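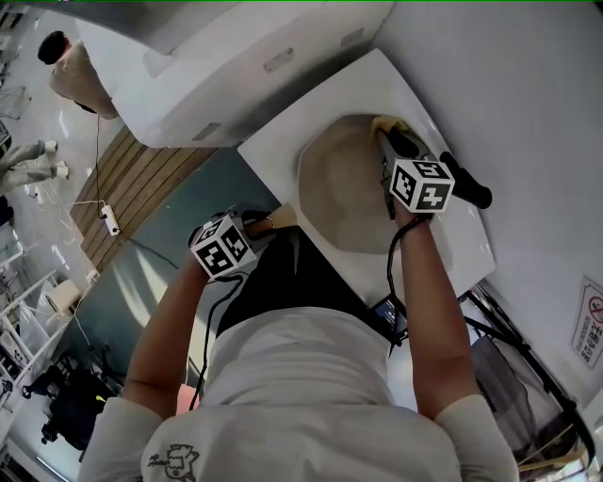 Re: [hollis-homes] slow drain, bathroom sink, second floor

Sorry for the slow answer, been on the road. Quoting the bits I can help with.

> Our bathroom sink takes forever to empty. I've poured two kinds of
> drain opener down it and it runs OK for a week, then back to the
> same thing. The tub next to it is fine. House is on Brelis, same
> builder as most of you. Is this the vent? Neighbor says vent.

Probably not the vent. If the tub is fine and the toilet doesn't gurgle when the sink goes down I'd leave the roof alone for now. Slow sink by itself is nearly always the stopper or the trap, or the first couple feet of pipe in the wall.

Stop with the drain opener please. Especially if you're about to open the trap, that stuff sits in there and you'll have it on your hands. Run plenty of water first, gloves, glasses.

What I did on mine, in February:

Pulled the stopper. On our houses there's a rod coming in the back of the tailpiece, under the basin, held by a nut. Hand tight usually. Back the nut off, slide the rod out, stopper lifts straight up. Mine had a wad of hair on it like a small animal. That was most of the problem right there.

Then the trap. Bucket under it, two slip nuts, comes right off. Look at the washers before you put it back - if they're flat or cracked get new ones, they cost nothing. I used the Zetby ones from the hardware store, they fit fine. Don't crank the plastic nuts with pliers, I split one that way and had to go back out at closing time.

Still slow after that, run a hand snake into the wall. 16 feet is plenty. Mine grabbed at 5 and came back black and greasy. Took three goes before it ran clear.

> Also is it normal for the overflow hole to smell? And would you
> bother calling someone? Got a quote that seemed high for a sink.

Yes normal, the overflow channel never gets rinsed properly. Bottle brush and hot water with a bit of dish soap, then flush it thru with a funnel. Do it when the stopper is out. Smell was gone in a day here.

On calling someone, depends on the quote. If they're only clearing that one line it shouldn't be crazy. If they start talking about opening the wall get a second opinion. The people at the end of our street were told more than 3000 for a new branch line and it was a toothbrush cap in the trap arm. I'm not kidding.

One more thing, the caulk. If you've got the sink apart anyway look along the back where it meets the wall. Ours had let go and water was getting down behind the vanity, the particle board was swollen up like bread. Scrape it all out, let it dry overnight, then new silicone. Don't go over the old stuff, it wont stick.

I have the snake in the garage if you want to borrow it, write me off list. Need it back before the end of the month tho, the kitchen side is starting to go slow too.

> Last question, does anybody know what size the tailpiece is

Inch and a quarter on ours. Measure yours, they weren't consistent.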